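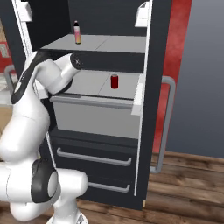

Shared Kitchen Safety Check, Olivares House
Second floor kitchen, monthly round, January
Checked by: Lise Hawthorne
Started 8:15 in the morning, finished before ten

Marks used: OK = good. FIX = must be repaired or changed. WATCH = good for now, look again next month.

REFRIGERATOR AND FOOD STORAGE

1. Door closes by itself from half open: OK
Comment: In the autumn it stayed open if you did not push. The front feet were raised a little and now it closes well. Please do not turn the feet again.

2. Door seal clean and without cracks: WATCH
Comment: On the hinge side the rubber is getting hard. I cleaned it with warm water and dish soap. A strip of paper holds well in all the places where I tried, only at the bottom corner it slides out easily.

3. Temperature in the middle of the main part, after one night with the door closed: OK
Comment: The thermometer showed under 40 F. I wish that residents leave the thermometer where it is. Last month I found it in the cutlery drawer.

4. Food has name and date: FIX
Comment: Many containers had a name but no date. I put the roll of labels and a pen on a string next to the message board. Food without a date is thrown away at the end of the month, this is in the house rules and everybody has signed them.

5. Raw meat on the lowest shelf, in a closed box: OK

6. Space behind the appliance free of dust: FIX
Comment: I could reach only half of it with the long brush. It needs two persons to pull it out, and the floor must be protected first. I asked the office for help.

COOKING AREA

7. Stove knobs complete and easy to read: WATCH
Comment: The mark on the rear left knob is almost gone. You can still feel the position with the finger, but a new resident will not know it.

8. Hood filter: FIX
Comment: Very greasy. It was washed in November, so it seems that once in the season is too seldom for this kitchen. I propose every month, together with this round. The spare filter from Trodus is in the storage room and fits, I tried it.

9. Nothing that can burn within 3 feet of the stove: FIX
Comment: Two dish towels were hanging on the oven handle and a paper bag with onions stood beside the burner. I moved all of it. I know it is practical to have the towel near, but there is a hook by the sink for this.

10. Fire blanket in its place, pull tabs hanging free: OK

11. Fire extinguisher, needle in the green part, pin and seal present: OK
Comment: The tag was signed by me on the back side, the front is full.

ELECTRICITY

12. Outlets near the sink, test button pressed: OK
Comment: Both went off when I pressed and came back after the reset.

13. Cords without damage: FIX
Comment: The cord of the Luline kettle is bent sharply near the base and I can see the inner insulation. I took the kettle out of use and put it in the office with a note. Please do not bring it back to the kitchen, even if it still boils.

14. No power strip used for heating appliances: FIX
Comment: The toaster and the sandwich maker were on one strip. The strip is marked 1000 watts, and the toaster alone takes 80 percent of this. The toaster is now in the wall outlet. The strip is removed.

FLOOR, EXIT AND WATER

15. Floor dry and mats lying flat: WATCH
Comment: One corner of the mat at the sink comes up. I turned it around, and if it does not help we need a heavier one.

16. Way to the back door free: FIX
Comment: A folded Teltent canopy was leaning on the wall and took almost half of the passage. The owner may ask me for the key to the basement. The passage must stay free also in the evening and also for a short time.

17. Hot water at the tap: OK
Comment: Hot but not dangerous. I let it run until it did not change anymore.

18. Under the sink, signs of leaking: OK
Comment: The old stain on the board is the same size as my pencil line from last time.

STILL OPEN FROM THE ROUND BEFORE

The light above the counter was reported under number 3980 and it still flickers. I reported it a second time with the same number, so that it does not become a new case and go to the end of the list. The window handle is repaired, thank you.

Please write your own remarks on the sheet behind the door, and not on this one. I will come again in February for the points with FIX, and I will begin with the hood filter.

L. Hawthorne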